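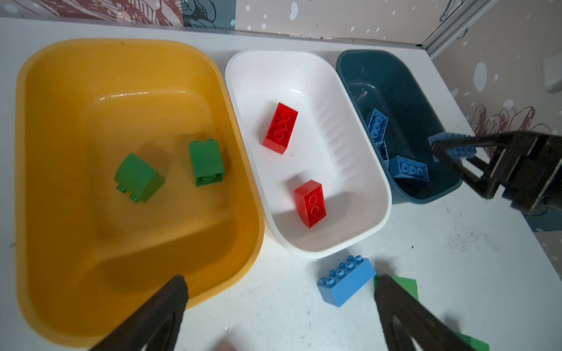
How long do I have to respond to an eviction notice? It depends on the type of notice and where you live, so read the date on the first page and count from the day you were served.

Home | Renting | Notices | Repairs | Contact

Filed under: Tenant help, Eviction and notices

1. Check the notice. It should have your full name, the rental address, the reason and the landlord's signature. Write down the time of day it arrived and how it was delivered.

2. Ask for the reason in detail. If the landlord says there was a police call or an arrest, ask in writing for the date and the clause of the lease they are relying on. A call to your unit is not a conviction.

3. Gather your papers. You want the lease, rent receipts, and any emails or texts. If you owe $1,783 and can pay $500 now, put that offer in writing and keep a copy. 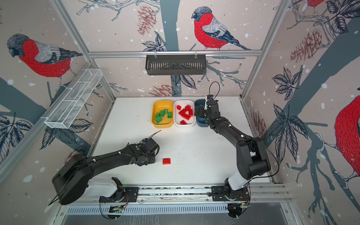

4. Sort your evidence before the hearing. Put the papers in date order and number every page, then make 2 copies. Keep rent, repairs and letters apart while you work. Small plastic bins like the three on the white work surface will do for receipts, and envelopes are fine for the rest.

5. File your dispute form. Mylene Castillo at the Solís tenant desk can look it over before you send it. The desk opens at 9 a.m. and you don't need an appointment. Bring the notice itself, including the envelope if it came by mail.

Last updated: November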